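3.2 The Uleo drinks kit

The first task we gave the Uleo kit was fetching a cup and filling it from a countertop dispenser. It sounds like a small job, and it's a wonderful one for a review of this sort, as it asks for a careful grasp, a tidy placement and some respect for a metal tap that doesn't give way. The kit comes as a pair of fingers, a wrist camera and a licence for the Irniten planner. We had it running on our own arm within an afternoon, which was a very pleasant surprise after the Harms set covered in Section 3.1.

We used the fingers as supplied. They are long and tapered, with an open slot down each one, and we liked them straight away. When closed they make a narrow wedge that takes up little room near the dispenser (Figure 4).

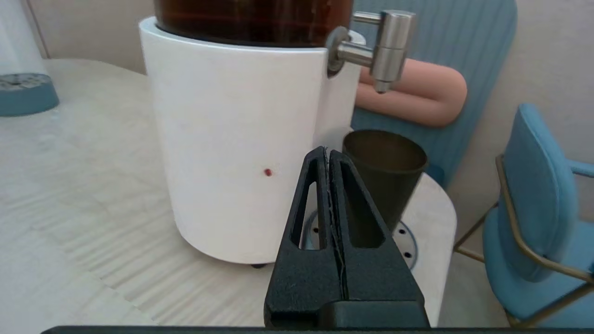 Figure 4. Wrist view with the fingers closed, in front of the dispenser, tap and cup.

The test site was the staff lounge at Inunport, where we kept the existing furniture and left the everyday clutter on the table. We wanted to know how the kit would behave in a room that people use, and a bare bench would have told us very little about that. Things on the table were free to move between trials. The only fixed items were the dispensers and their drip trays, and the planner was given the position of the tap once, at the start of each session.

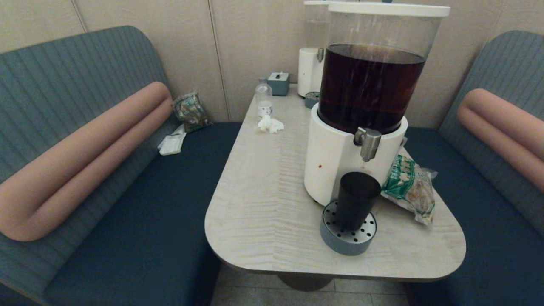

3.3 Procedure

Each trial had four stages: find the cup, close on it, carry it to the drip tray and let go under the tap. A trial counted as complete when the cup was standing on the tray and the fingers had backed away without touching the tap. We scored pouring separately and report it in Section 3.5.

Salma Gaber ran all of the sessions and set the cup down by hand before each trial, at a spot drawn from a list made in advance. We ran 285 trials with the wrist camera alone and then repeated the whole list with a head camera added. The planner was allowed 15 seconds to propose a grasp, and a trial was stopped if it went over.

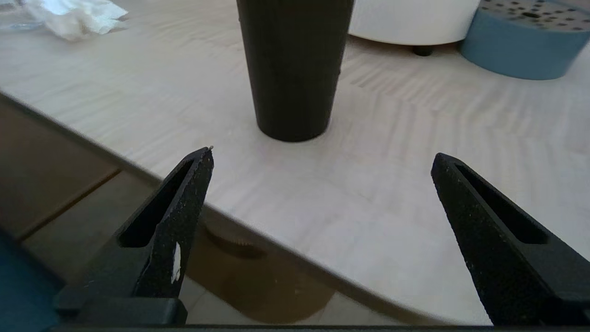
The approach was the part we enjoyed most. Irniten keeps the fingers wide open until quite late and then brings them in on both sides together, so a small error in the first guess can be put right on the way. Other planners we've tried commit early and need a second attempt. Dark cups on a pale surface are an easy case for the colour model, and we'd like to see the same list repeated with a clear glass.

Placement was harder. The tray isn't much wider than the cup, and the planner has to judge its centre with part of the rim hidden from the wrist camera.
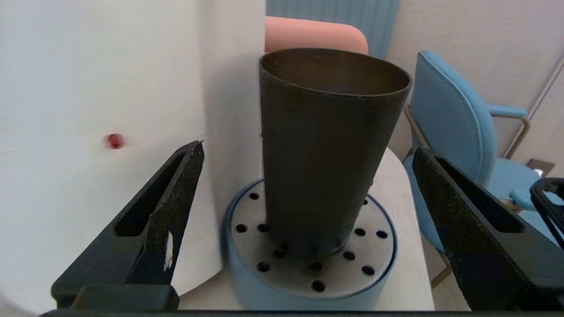 We therefore changed one setting from its default, lowering the final descent speed, and kept the new value for every trial reported in this section. The force limit stayed at its factory value. We also logged each point where the planner revised its target, for a total of 1,464 revisions over both sets, and the full log is available on request. Most of these were small sideways shifts made just before release, and it was a real pleasure to watch them settle. The larger ones are treated as a separate group in Section 3.4, along with the stopped trials.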